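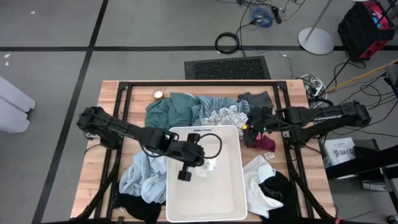 Ok, a thread on lower thirds, after spending most of September redoing a whole set for Deok-su Woo's cooking series. Over 600 name captions, all mine to fix!

1/ I'd built the lot in Pretum Light because it looked gorgeous on my monitor. Then Morag Dalgleish watched one on her phone on the bus and couldn't read a single name. Fair enough, mate.

2/ So now every caption gets a test at phone size before I animate anything. Still frame, arm's length, brightness down. If I squint, I bump the weight up.

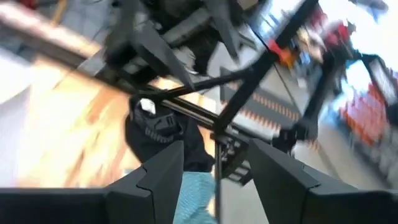

3/ White text with no backing is where I came unstuck most. It's fine over darks and then it drifts across something pale and it's gone. Think of that soft light blue towelly fabric with the crumpled black bit right above it – a white name would pop on the black and go mushy on the blue. I use a dark strip at low opacity now, and the client's colour goes in a thin line down the side.

4/ Timing! Mine were leaving the screen way too early. I read the name aloud 2 times at normal speed and that's the hold.

38 shares · 16 comments
Print | E-mail

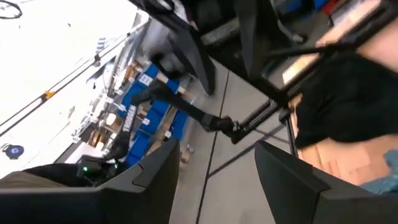
1 min read

5/ Put the name and job title in a spreadsheet and link it, please. I was typing them in by hand like a goose, and Palacios had three spellings across the series.

6/ Fivport's caption pack is my favourite so far, though the easing is a bit bouncy for anything serious. I flatten the curves and save my own copy. Happy to share the settings if anyone's keen.

More from this thread's author
Sorting 2,000 sound effects
Brundimgate titles: first go
Render queue snacks, ranked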